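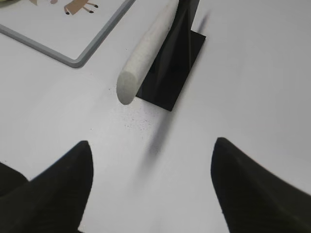 **Que garra fica montada enquanto comparamos controladores?** A de dois dedos pretos de ponta arredondada, com a câmara pequena no punho. A garra não muda entre séries; muda apenas o controlador.

## Notas do orador – comparação Stolham / Jeltside

Duração prevista: 15 minutos, perguntas no fim. Slides em inglês, fala em português. Somtochukwu Amadi trata da parte de calibração se houver perguntas sobre isso.

### Slide 1 – Âmbito

- Dois controladores: Stolham (posição com limite de força) e Jeltside (admitância).
- Um braço, uma garra, uma câmara. O braço é o Okeke, cedido em fevereiro.
- Dizer logo que não se trata de um estudo de visão. A estimativa de pose é a mesma nos dois casos e os seus erros afetam ambos.

Não entrar na história do projeto Wesgate. Quem quiser, pergunta.

### Slide 2 – Bancada

Mesa clara, mate. Os objetos do ensaio são leves e de geometria simples: um bastão branco cilíndrico, uma banana de brincar, um quadro branco com moldura cinzenta e desenhos de animais. O suporte preto também está na mesa e conta como obstáculo para o planeador.

Pontos a referir:

- O bastão branco sobre mesa branca dá pouco contraste. Encostado visualmente ao suporte preto, o contorno segmenta-se bem desse lado e mal do outro.
- A base do suporte tem reflexos. O filtro de brilho foi ajustado uma vez e não voltou a ser tocado.
- A sombra difusa junto à base entrou na máscara em várias tentativas da primeira série. Corrigido com limiar por canal, antes da série que conta.
- Há pequenos detritos escuros na mesa, perto da ponta do bastão. Ficam abaixo da área mínima da máscara.

### Slide 3 – Protocolo

1. Braço na posição de partida, garra aberta.
2. Captura única da câmara do punho.
3. Aproximação até à altura de pré-preensão.
4. Fecho, elevação, espera, regresso.

Foram 100 tentativas por controlador, na mesma sequência de poses. O registo guarda posição dos dedos, corrente do motor e a imagem do punho no instante anterior ao fecho. No total ficaram 1.330 imagens, contando as de calibração e as da série descartada.

Pausa aqui. Na sala pequena perguntaram sempre se a ordem dos controladores era aleatória. Era, por blocos. 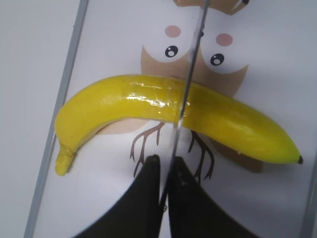

**CASO 2 · OBJETO CURVO SOBRE FUNDO IMPRESSO**

A banana amarela está atravessada sobre a coruja do quadro, com as pontas dos dedos mesmo por baixo do meio do fruto. A cor resolve quase tudo: amarelo saturado contra branco e castanho. O problema está na faixa brilhante e translúcida na parte superior, com reflexos brancos que abrem um buraco na máscara. O centróide desloca-se e, com ele, o ponto de fecho.

Comportamento de cada controlador perante esse desvio:

| | Stolham | Jeltside |
|---|---|---|
| Primeiro contacto assimétrico | mantém a trajetória, empurra o objeto | cede do lado do contacto |
| Tempo de fecho | curto, constante | mais longo, variável |
| Parâmetros a afinar | limite de força | massa e amortecimento virtuais |
| Falha típica | objeto roda antes do fecho | fecho incompleto por tempo esgotado |

Ler a última linha em voz alta. As duas falhas têm custos diferentes: a rotação obriga a nova captura, o tempo esgotado permite repetir o fecho na mesma pose.

Se perguntarem pelos olhos da coruja: as pupilas pretas geraram candidatos falsos no detetor antigo, que procurava regiões escuras. O atual parte da cor do objeto e ignora-os.

### Slide 4 – Dedos

Os dedos são pretos e mates, o que ajuda na exposição automática. Ocupam, no entanto, a parte inferior da imagem e ficam desfocados quando a câmara foca a mesa. A máscara fixa dos dedos só é válida para uma abertura; com a garra mais fechada é preciso outra. Usámos uma tabela de máscaras indexada pela posição do motor – solução pouco elegante, mas sem custo de cálculo.

Não testámos dedos com outra geometria. Dizê-lo antes que alguém o diga.

### Slide 5 – O que fica decidido

- Jeltside como controlador por omissão para objetos curvos.
- Stolham para o bastão, onde o tempo de fecho constante simplifica a sincronização.
- A troca faz-se por parâmetro no arranque, nunca a meio de uma série.

### Slide 6 – Em aberto

- Polarizador na câmara do punho, por causa do brilho. Falta verificar a perda de luz.
- Repetir a sequência com o quadro rodado.
- Somtochukwu Amadi propõe registar também o binário do punho do Okeke. O sinal existe, mas o carimbo temporal não coincide com o da garra.

Reserva, só se sobrar tempo: gráfico de corrente do motor, eixo horizontal a partir do primeiro contacto. Avisar que as duas curvas têm escalas diferentes.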